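**보도자료**
배포일: 2019년 7월 2일
즉시 보도 가능

# 플루르네오(Flurneo), 손에 쥐고 쓰는 그리퍼 키트 '노벨(Novell)' 국내 공급 개시

로봇 주변기기 업체 플루르네오는 사람이 직접 손에 쥐고 조작하는 두 손가락 그리퍼 키트 '노벨'의 국내 공급을 시작한다고 밝혔다. 노벨은 로봇 팔을 설치하지 않은 공간에서 물건을 잡고 옮기는 동작을 카메라 영상으로 기록하기 위한 장비다. 기록한 자료는 로봇 팔의 파지 동작 학습에 쓸 수 있다.

키트는 손잡이 일체형 본체, 광각 카메라, 교체형 손가락 2조, 부드러운 재질의 골 무늬 패드, 충전기, 기록용 소프트웨어로 구성된다. 본체 무게는 카메라를 제외하고 1110g이며, 손가락은 최대 78mm까지 벌어진다. 본체와 손가락은 나사로 체결하는 방식이어서 사용자가 일반 드라이버로 직접 분해하고 조립할 수 있다.

회사 측은 첫 공급 대상으로 대학 연구실과 중소 규모의 자동화 업체를 꼽았다. 이들 기관은 로봇 팔을 여러 대 갖추기 어렵고, 있더라도 실험실 밖으로 옮겨 쓰는 데 제약이 많다. 노벨은 가방에 넣어 이동할 수 있으며 전원 콘센트가 없는 곳에서도 배터리로 작동한다.

## 일상 공간에서의 파지 작업

플루르네오는 출시에 앞서 책장과 긴 나무 탁자가 있는 실내 공간에서 시연 작업을 진행했다. 작업 대상은 파란색 계열의 돌려 여는 뚜껑이 달린 투명 플라스틱병이다. 작업자는 탁자 위에 머그잔과 책, 화분이 놓인 상태에서 그리퍼로 병의 양옆을 잡는 동작을 수행했다.

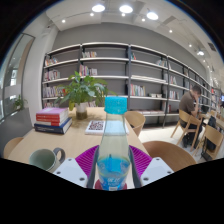
투명한 용기는 파지 자료를 수집할 때 까다로운 대상에 속한다. 용기 너머로 배경이 비치기 때문에 영상에서 윤곽을 구분하기 어렵고, 얇은 플라스틱은 힘을 세게 주면 쉽게 찌그러진다. 노벨은 손가락 안쪽에 패드를 덧대 접촉 면적을 넓혔다. 패드의 골은 물체의 곡면을 따라 휘도록 설계되었으며, 원통형 용기뿐 아니라 상자나 얇은 책에도 같은 패드를 사용할 수 있다.

카메라는 손가락과 물체를 한 화면에 담는 위치에 고정된다. 광각 렌즈를 사용해 작업대와 주변 공간까지 함께 기록하므로, 손이 물체에 가까이 다가간 뒤에도 주변의 위치 정보가 남는다. 본체가 가리는 화면 아래쪽 영역은 소프트웨어에서 검게 처리할 수 있고, 처리 범위는 사용자가 지정한다.

## 기록용 소프트웨어 '주른스테드(Zurnstead)'

키트에 포함된 주른스테드는 영상과 손가락 간격 값을 같은 시간축에 저장한다. 작업자가 손잡이의 버튼을 누르면 기록이 시작되고 다시 누르면 종료된다. 저장된 기록은 작업 단위로 나뉘며, 잘못 수행한 동작은 현장에서 바로 삭제할 수 있다.

소프트웨어의 주요 기능은 다음과 같다.

- **동작 구간 표시:** 접근, 파지, 이동, 내려놓기 구간을 손가락 간격의 변화에 따라 자동으로 나눈다. 경계는 사용자가 수정할 수 있다.
- **렌즈 보정:** 광각 영상의 왜곡을 보정한 사본을 별도로 저장한다. 원본은 그대로 유지된다.
- **패드 상태 확인:** 병과 같은 원통형 물체를 잡을 때 양쪽 패드가 물체에 밀착하는지를 카메라 화면에서 실시간으로 살펴볼 수 있다.

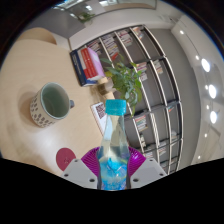 ## 현지 기술 지원

국내 설치와 교육은 공급 협력사 햘타도티르(Hjaltadóttir)가 맡는다. 구매 기관은 장비를 수령한 뒤 하루 과정의 기본 교육을 받게 되며, 교육에는 카메라 보정, 패드 교체, 기록 파일 관리가 포함된다. 추가 교육은 유료로 신청할 수 있다.

패드는 소모품으로 분류되어 별도로 판매한다. 손가락 부품의 도면은 구매 기관에 제공하며, 연구 목적에 한해 형상을 변경해 제작하는 것을 허용한다. 변경한 부품을 장착한 상태에서 생긴 고장은 보증 대상에서 제외된다. 본체의 보증 기간은 36개월이고, 배터리와 패드에는 보증이 적용되지 않는다.

## 공급 일정

노벨은 이날부터 플루르네오 본사와 햘타도티르를 통해 주문할 수 있다. 가격은 수량과 교육 포함 여부에 따라 달라지며 견적 요청 시 안내한다. 한 손으로 다루기 쉽도록 무게를 줄인 소형 모델은 오는 12월 공개할 예정이다. 기존 구매 기관은 소형 모델에서도 주른스테드를 추가 비용 없이 사용할 수 있다.

**플루르네오 소개**
플루르네오는 그리퍼와 파지용 패드, 동작 기록 장비를 개발하는 로봇 주변기기 업체다. 연구기관과 자동화 설비 업체에 제품을 공급하고 있다.

**문의**
제품 및 견적: 플루르네오 영업팀
설치 및 교육: 햘타도티르 기술지원팀
보도용 자료 요청: 플루르네오 홍보팀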